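Last updated: June 2019

FOR IMMEDIATE RELEASE

Laraletti Opens Shared Office Floor for Small Businesses

Laraletti, which rents workspace to small firms and the self-employed, has opened a new shared floor at its Birilum building. The floor has 100 desk places and 4 meeting rooms and is open to members from seven in the morning until ten at night.

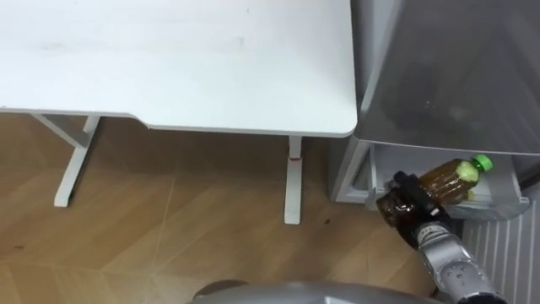
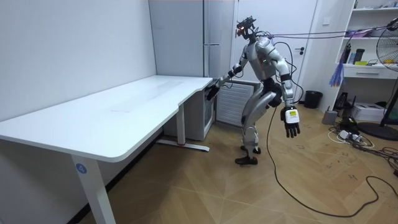
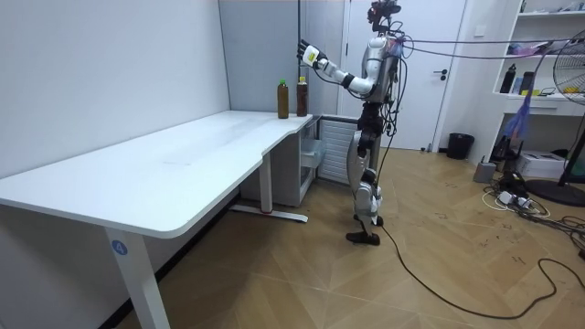
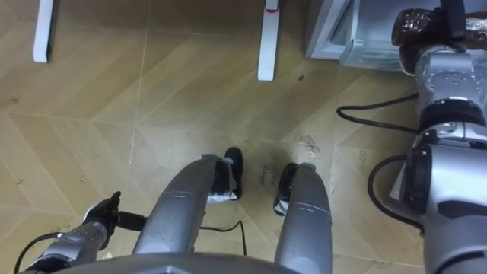

The company bought the Birilum building two years ago and had used only the ground level until now. Work on the upper floor covered new wiring, heating, windows on the street side and a second staircase. The contractor was Eren, a local building firm.

"Most of the people who asked us for space were working from a kitchen table," said Songül Keskin, managing director of Laraletti. "They wanted a desk, a door that locks and a place to meet a client. They did not want a five-year lease."

Members can rent a desk by the day or by the month. Monthly members get a locker, a mailing address and six hours of meeting room time. Extra hours are billed at the end of the month. There is no joining fee, and a monthly contract can be ended with two weeks' notice.

Bookings run through Hinex, the scheduling system already in use on the ground level. Current members can keep their existing login. New members will be given one at the front desk when they sign up.

Tuncay Yüksel, who managed the building work, said noise was the main complaint from tenants downstairs. The ceiling between the two levels was rebuilt, and phone calls on the new floor are limited to the booths and meeting rooms. "It added a month to the job — I would do it the same way again," he said.

A quiet area at the back of the floor will be kept for day visitors through July. After that, Laraletti will decide whether to make it permanent.

Parking behind the building remains for members only. Bicycles can be left in the covered yard, which is locked at closing time.

Tours of the new floor can be arranged with Paavo Leinonen, membership manager, at the front desk or by phone on extension 1444. Press questions should go to Serpil Akyol in the Laraletti press office.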